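Setting up your Tindik heat-press, part 3: first warm-up, pressing your first top, and looking after the plate

If you've come straight from part 2 you should have the Tindik standing on its four feet, the handle bolted on and the silicone mat laid flat on the lower bed. If the handle still wobbles, go back and do the two side bolts again. I left mine finger-tight the first time and spent a whole afternoon wondering why one corner of every transfer came out pale.

I've been using this press since March for sweatshirts, tote bags and the odd tea towel, and I wrote these notes because the leaflet in the box is four pages long and two of those are the warranty. The settings below are the ones I use at home with Jesora transfer sheets. Other sheets will want other numbers, so read the packet!

3.1 First warm-up

1. Plug the press straight into a wall socket. No extension leads, please, it draws a lot of power.
2. Open the handle all the way until it clicks.
3. Flick the red switch at the back. The display shows three dashes and then the room temperature.
4. Hold SET for two seconds, use the arrows to go up to 301, and press SET again. The press is in Fahrenheit when it leaves the factory (to change it, see 3.5).
5. Leave it open and let it climb. You'll get a single beep when it's there.
6. Keep it at that heat for 15 minutes with a window open, then switch off and let it cool right down.

Note: it will smell. It's the coating on the plate settling in and it only happens the once. Mine was gone by the second go.

Caution: the metal rim around the plate gets every bit as hot as the plate itself and it has no guard on it. Roll your sleeves down, tie long hair back and keep drawstrings well out of the way.

3.2 Getting the garment ready

7. Wash and dry the top first, without fabric softener. Softener leaves a film and the transfer sits on it like a sticker on a greasy window.
8. Slide the garment over the lower bed so only one layer of cloth sits where the design will go. Seams, zips and pockets need to hang off the side. If you can't avoid a seam, put a pressing pillow inside to lift the flat part.
9. Go over it with a lint roller. Then do it again, because you will have missed a hair (I always do).
10. Close the press on the bare cloth for five seconds to drive out any damp. 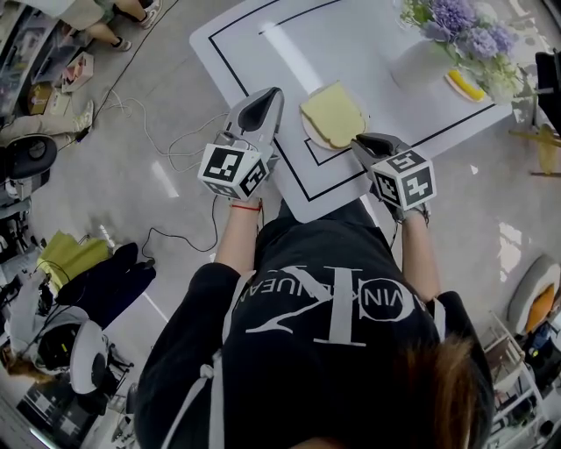
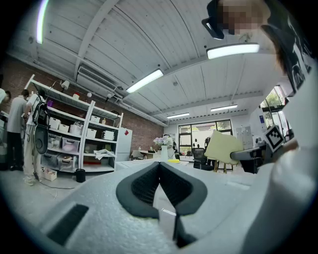
11. Fold the garment in half down the middle, press the fold with your fingers and open it out. That faint crease is your centre line and it beats any ruler.
12. Lay the transfer on with its own centre on the crease. For an adult sweatshirt I start the design four fingers below the collar. For a child's, two fingers is plenty, otherwise the picture ends up on their tummy.
13. Tape the top two corners down with heat tape. Ordinary sticky tape melts, and it's horrible to scrape off.

3.3 Pressing

14. Warm the press to 301 again and wait for the beep.
15. Put the cover sheet over the transfer, shiny side down.
16. Set the timer. I use 15 seconds for cotton and 12 for anything with a lot of polyester in it.
17. Bring the handle down in one smooth movement. It should need a firm push with both hands. If it drops shut by itself, turn the pressure knob clockwise half a turn and try again.
18. When the beeping starts, lift the handle and leave the garment where it is for a slow count of ten.
19. Peel from one corner, low and flat, pulling the backing over itself. If any of the design lifts with it, lay it back down and give it another five seconds.

Note: you can stretch the cloth gently while it's still warm. It stops that stiff, shiny, chest-plate look and I wouldn't skip it on sweatshirts.

Caution: don't walk off while the press is closed. The timer beeps but it doesn't open the plate for you. I have a lovely brown rectangle on a cream tote to prove it.

3.4 Washing what you've made

Wait a full day before the first wash. Turn it inside out, keep it cool and hang it up to dry. If you must iron it, iron the back.

3.5 Changing to Celsius

20. Switch the press off at the back.
21. Hold SET and the down arrow together and switch it on again.
22. Let go when you see a C on the display.

The temperature you saved is lost when you do this, so put it in again before you press anything.

3.6 Looking after the plate

Wipe the plate with a soft dry cloth when it's completely cold. For stuck-on glue I use Eberhard plate cleaner, a tiny dab on kitchen roll, and then a wipe with a damp cloth. Never use wire wool or a scourer, they go straight through the coating.

Spare mats and cover sheets come from Demwood. The mat is part number 584 and the cover sheets are part number 67, sold in packs of five. Fuses are inside the little flap under the red switch, and a spare one is taped to the inside of it.

Part 4 covers caps and other curved things, for which you'll need the smaller plate.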